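Desk organizer

A desk organizer is a container or tray, divided into compartments, that keeps small items together on a desk or table. Most are made of plastic, wood, metal mesh or cardboard. They hold pens, notes, cards, cables and sometimes books or mail. The term overlaps with "desk tidy," the usual name in British English, and with "caddy," which normally means an organizer with a handle.

Form

The simplest organizer is a single open cup. Larger ones combine several shapes in one body. Round or rounded wells are used for pens and scissors, shallow trays for clips and erasers, and upright slots for paper. Many have a boxy lower section with an opening at the front, so that things can be slid in under the upper row. Molded plastic models are made in one piece or in sections that snap together. Corners are often rounded inside, which makes them easier to wipe out.

Color is a matter of taste and of cost. White and cream plastics are common because they go with most furniture, although they show ink marks and may yellow near a window. Clear plastic lets the contents be seen from the side. Black hides stains but also hides small dark items at the bottom of a deep well.

Narrow boxes

Separate boxes are often used along with an organizer. A tall, narrow box with an open top takes up little room on the table and holds long items upright. Some have a dip cut into the rim, so the contents can be reached with the fingers without tipping the box. The same shape is sold for magazines in a wider form. An empty one falls over easily when it stands on its short end, and users often put it against a wall or beside something heavier. 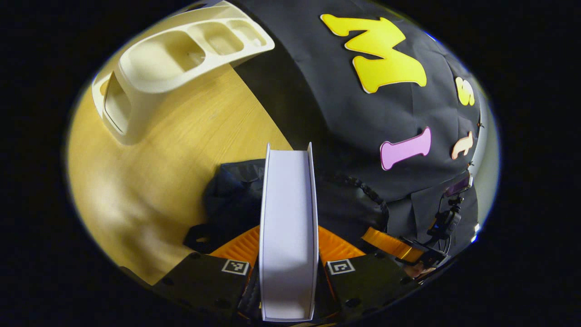
Verna Thibodeaux disagrees with the part about the wall. In her view a narrow box should go inside a drawer, laid flat, and anything that has to be propped up is in the wrong place. She used one on an open desk for two winters and gave it up in December, after it had gone over into her coffee.

Both arrangements are in general use. A box laid flat needs more surface and cannot hold loose pens well, but it does not tip.

Books and paper

Paper is the hardest thing for a small organizer to hold. A slot made for envelopes will usually take a thin paperback if the book is stood upright, and the cover then faces the user, which is convenient for a book being read at the desk. Thick books stretch or crack the dividers. Hardcovers are better kept on a shelf or between bookends. Loose sheets curl over the front edge of a low slot, and a folder or a piece of card behind them prevents this.

Shared tables

On a table used by several people, the organizer tends to sit at the back or to one side, leaving the middle free. Bags are a frequent problem. A backpack laid on its side takes as much space as an open newspaper, and its straps catch on cups and trays. Schools and craft rooms often provide hooks or a bench for this reason. Where there are none, bags end up on the tabletop beside the supplies.

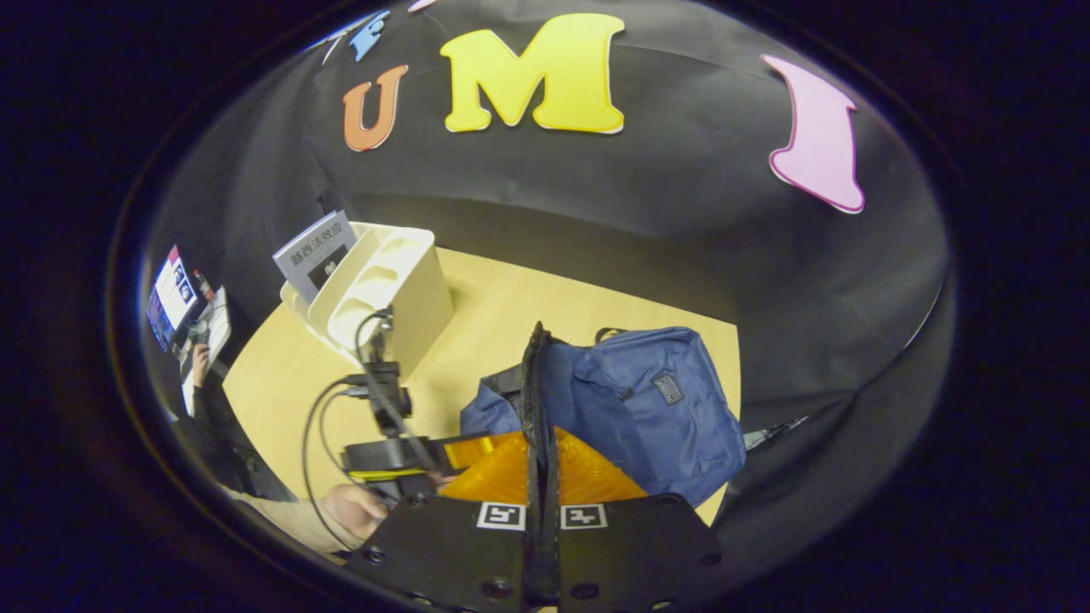 Leilani Crenshaw

Craft supplies

Foam letters, felt shapes and similar pieces are kept in organizers when they are small enough. Large letters do not fit in the compartments and are stored flat in a folder or put up on cloth. Dark fabric is a common choice for such a display because bright yellow, pink and blue stand out against it. The cloth can be folded with the letters left on, but foam takes a crease if it stays folded for long. Letters with a separate border should be stacked face to face, or the borders lift.

Care

Plastic organizers are washed in warm water with dish soap. Dried ink comes off with rubbing alcohol, which should be tried on the underside first. Wooden ones are wiped with a damp cloth and dried right away. Dust and pencil shavings collect in the rear corners of deep compartments. A small dry paintbrush reaches them.

See also: Bookend; Letter tray; Pencil case; Magazine file

Last updated 21 August 2018
32 shares · 2 comments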